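Sirside Turns Off the Hold Music

Regional phone and internet cooperative retires its 18-year-old recording, introduces callbacks, and asks members to please stop humming it

FOR IMMEDIATE RELEASE

CAVLOW, 22 August 2024 - Sirside, the member-owned phone and internet cooperative serving Cavlow and the farm country east of it, today announced the retirement of its hold music, a flute piece that has played without interruption or improvement for 18 years.

Beginning this week, members who call the help line during busy periods will be offered a callback. Those who prefer to wait on the line will hear silence, broken every 2 minutes by a short tone confirming that they have not been forgotten. The tone was chosen by members in a mail-in ballot. It beat a cello, a creek, and a recorded message thanking callers for their patience, which finished last by a margin the cooperative has decided to treat as constructive feedback.

"People told us they would wait longer if we would only stop entertaining them," said Milagros Villanueva, general manager of Sirside. "I have had the flute stuck in my head since I was hired. I had it in my head at my sister's wedding. I'm not neutral on this."

The piece came with the cooperative's original phone system and has no title on record. Its tempo was described in one member's letter as "a walk to the principal's office." It lasts just under a minute and then begins again, with a small click at the join that longtime callers have learned to wait for. Over the years Sirside has been asked to turn it down, to turn it up, to identify the performer, and, in one case, to supply a copy for a funeral. The copy was supplied.

How the callback works

Members calling the help line when every representative is on another call will hear a brief greeting and two choices. Pressing 1 requests a callback at the number the member is calling from. Pressing 2 keeps the member on the line. Members who press nothing will be kept on the line, as will members who press everything.

A callback holds the member's place in line. Sirside will call back in the order requests were received, and the representative will give a name and the reason for the call before asking for any account details. If the call is missed, a second attempt will be made later the same day. After that the request is closed and the member is welcome to call again, with no hard feelings on the cooperative's side.

Callbacks will show the same number that is printed on the monthly bill. Sirside will not ask for a card number during a callback. Members who receive a call that claims to be from Sirside and asks for one should hang up, and may enjoy doing so.

The help line will also have fewer menus. The old system offered nine choices at the first level, among them an option for fax service and one that led back to the beginning. The new one asks whether the member is calling about a bill, about service that isn't working, or about something else. "Something else" goes straight to a person. So does saying nothing for long enough, a method members discovered on their own years ago and which the cooperative saw no reason to take away from them.

What prompted the change

Last December, Sirside mailed a short survey with its bills. Up to 3,000 members could reply postage-paid, a limit set by the printer's contract and not by any lack of curiosity. The form asked about billing, outage notices, office hours, and the help line. It left four lines at the bottom for comments. Many members used the four lines, then the margins, then the back.

Comments about the hold music outnumbered comments about rates. They were also better written. Several members had composed lyrics. One had transcribed the melody by hand and marked in red the note that, in her view as a retired band teacher, had been wrong the entire time. The cooperative had the transcription framed, and it now hangs in the lobby of the Cavlow office next to the outage map.

The survey's less musical findings were useful too. Members asked for bills they could read without a second pair of glasses, and the new bill, in larger type and with the amount due printed in only one place, goes out with the next cycle. They asked for the drop box to be moved to the driver's side of the parking lot. It has been moved. They asked for outage notices that say something other than "we are aware," and Sirside staff are working on a fuller vocabulary.

"There is a certain kind of sentence companies send out when something breaks," Villanueva said. "I have signed a lot of them. They say we're aware, we're working, we apologize for any inconvenience. A member wrote back once and asked which inconvenience we had in mind. I thought that was fair."

Outage notices will now name the area affected, the cause if it is known, and the time of the next update. If the cause isn't known, the notice will say so. If the cause is a squirrel, it will say that as well.

Phones, wires, and the Noda road

The callback feature comes with a wider replacement of the cooperative's phone system, which was approved at the annual meeting after a debate that ran past supper. The work covers the Cavlow office and the smaller service office on the Noda road, which had until now shared a single outside line with its own front desk. Calls can move freely between the two offices, so a member who reaches Noda by mistake no longer has to be read the Cavlow number aloud and wished luck.

Staff at both locations have new headsets, and voicemail boxes have been cleared of greetings recorded by people who no longer work there. One of these, recorded by a billing clerk who retired to the coast, was so well liked that it has been kept on an extension of its own. It makes no promises and returns no calls.

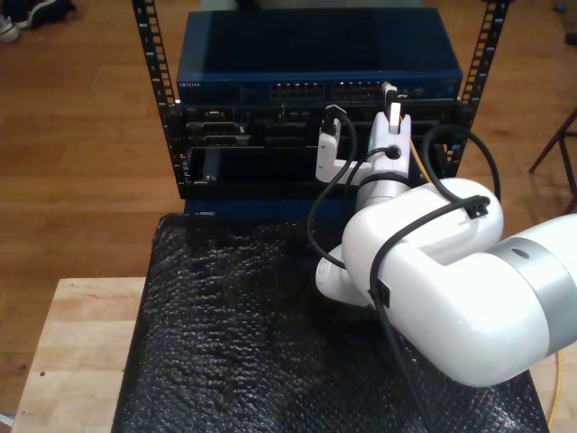 No member needs to change a phone number, buy equipment, or be home for an appointment. Monthly rates are not affected. The cost of the phone system was set aside in the current year's budget, under a heading members may look up in the annual report if they are having trouble sleeping.

Members who use a hearing aid or a text relay service can ask to have a note placed on their account, and representatives will see it before picking up. Callbacks can be requested in Spanish by pressing 4 at any point after the greeting. Both services are free, as is the option to walk into either office and talk to somebody across a counter, still the fastest way to reach Sirside and still the only one that comes with peppermints.

A proper send-off

The flute will be played in public one last time at the cooperative's open house, to be held in the Nomura Room of the Cavlow library. Members are invited to come by for coffee, try the new phone menu on a practice handset, and go over their bills with a representative. The recording will be played once, all the way through, including the click. Attendance during the playing is optional and the doors will be kept open.

The retired band teacher has agreed to perform a corrected version on her own instrument directly afterward. Sirside has not heard it and has approved it anyway.

Members who would like to keep the original may pick up a copy on disc at the front desk in Cavlow while supplies last. The cooperative expects supplies to last.

"I'll admit I stayed on the line with the new system for a while the first night, just listening to it be quiet," Villanueva said. "Then the tone came and I jumped."

About Sirside

Sirside is a phone and internet cooperative owned by the people it serves. It was started by farm families who had been told that a line to their road would be along presently, and who got tired of the word. Members elect the board, approve the budget, and receive a small credit in good years. The main office is in Cavlow, across from the feed store, with a service office on the Noda road. Both are open weekdays and close for lunch, during which the help line remains staffed.

Media contact

Milagros Villanueva, General Manager
Sirside, Cavlow office

Reporters who call the main number during busy periods will be offered a callback.

###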